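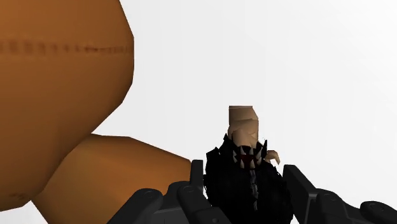

Homley Court Owners' Meeting: My Notes

3 min read

Print | E-mail

Okay, I said I'd write these up, so here goes. We met Saturday morning in the lobby, started at 10:15, and had enough units represented for the votes to count (I checked the sign-in sheet twice). Silvan Marti ran things and I took notes on my lap, so forgive me if I've mangled anyone's wording.

1. Last meeting's minutes
Approved with one fix. I had written that the bike room would be locked at night, and it should have said the side gate. Sorry!

2. Roof over the east stairs
We got two quotes. Wallner wants $2,140 to redo the flashing and patch the membrane. Civus came in lower but left out the flashing, and Lachlan Lamont (unit 9, right under the leak) had plenty to say about that. He's been through two patch jobs already and doesn't want a third. We talked for ages about whether the reserve money can cover it. Silvan read out the bylaw and it can, so we voted to go with Wallner. All in favor except unit 4, who abstained.

3. Short-term rentals
This one got loud! Unit 12 has been listed by the night again and there were suitcases in the hallway until past midnight. The owner wasn't there, but she sent a letter saying the rule only covers stays under a week. It doesn't, it says thirty days. We agreed to send a formal notice, and after that a fine of up to $200 for each stay. I asked if we could be friendly in the first paragraph at least, and Silvan said he'd try.

4. Management contract
Ziltbridge's contract runs out in July. They want a raise of $271 a quarter and couldn't tell us what we'd get for it. Lachlan moved that we ask for a written breakdown before renewing, I seconded, carried.

5. Late dues
One owner is behind by $908 and has asked for a payment plan. Approved over four months, no late fees as long as the payments come in on time.

6. Anything else
The laundry room dryer is eating quarters again. Unit 7 wants a quieter front door closer, and Silvan will get a price. Somebody asked about dogs and we ran out of time, so dogs go first on the next agenda.

We wrapped up at 11:50. Send me corrections by e-mail, please, and not on the elevator notice board.

Shares: 6 | Comments: 3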